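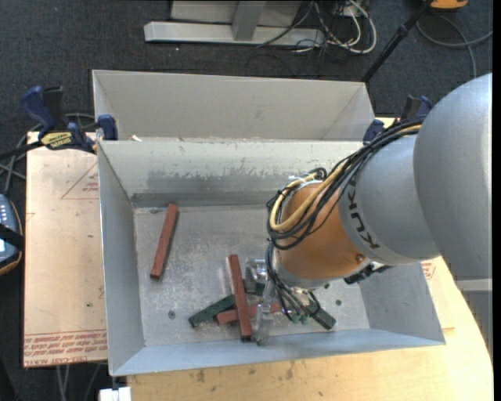 홈 > 설비 이야기 > 방문기

빈피킹 셀 견학 다녀왔어요, 그리고 예산표를 다시 썼습니다

인쇄하기 | 이메일로 보내기

5월에 Vemar 오픈데이에 다녀왔습니다. 우리 공장도 내년엔 부품 집는 공정을 자동화해 보자는 얘기가 나와서, 견적 받기 전에 눈으로 좀 보고 싶었거든요. 오전 10시에 도착했는데 벌써 사람이 꽤 많더라고요!

제가 제일 오래 서 있던 곳은 KUKA 팔이 금속 통에서 막대를 집는 작업대였어요. 빨간 막대랑 초록 막대가 통 바닥에 겹쳐 있고, 그 사이로 그리퍼가 쑥 내려갑니다. 반짝반짝한 데모 부스를 상상하고 갔는데 나무 상판에 통을 놓고 양쪽을 클램프로 꽉 물려 놓은 구성이라 오히려 반가웠어요. 통 바닥은 긁힌 자국투성이고요. (우리 현장이랑 똑같네 싶었습니다 ㅎㅎ)

예산 짜는 입장에서 눈이 간 건 케이블이었어요. 굵은 검은 다발이 손목까지 넘어오고, 거기서 가는 선들이 그리퍼 쪽으로 또 갈라져 내려가거든요. 제 예산표에는 로봇 본체랑 그리퍼 딱 두 줄만 있었는데... 안내하시는 분께 여쭤보니 배선과 고정구는 꼭 따로 잡으라고 하시더군요. 돌아오는 차 안에서 바로 항목을 추가했습니다.

견적은 2곳에서 받기로 했어요. Arnbridge는 셀 전체를 한꺼번에 맡기는 방식이고, Safavi는 팔만 사고 주변은 우리가 꾸미는 방식입니다. 제 마음은 Safavi 쪽인데, 클램프랑 작업대 정도는 우리 손으로 충분히 될 것 같아서요. 다만 그리퍼 손가락은 소모품으로 보고 예비비 500만 원을 따로 떼어 두려고 합니다. 총액은 3,000만 원 안에서 끝내고 싶은데 사장님이 어떻게 보실지는 모르겠네요.

하나 더, 설치 면적! 팔이 생각보다 덩치가 있어서 통로 쪽 자리는 포기했습니다. 창고 옆 103호를 비우면 들어갈 것 같은데, 거기 전기 용량부터 확인해야 해요. 통도 미리 사지 말고 지금 쓰는 걸 들고 가서 시험해 보려고요. 벽이 비스듬한 통은 구석에 붙은 부품을 어떻게 집는지 꼭 봐야겠더라고요.

점심은 근처에서 칼국수 먹었습니다. 주차는 건물 뒤편이 편해요. 견적서 오면 항목별로 비교해서 다시 올릴게요.

관련 글
- Munstead 중고 설비 장터 구경기
- 그리퍼 견적 요청서에 적어야 할 것들
- 로봇 임대와 구매, 우리 회사는 이렇게 계산했다
- 작업대 높이 때문에 두 번 공사한 이야기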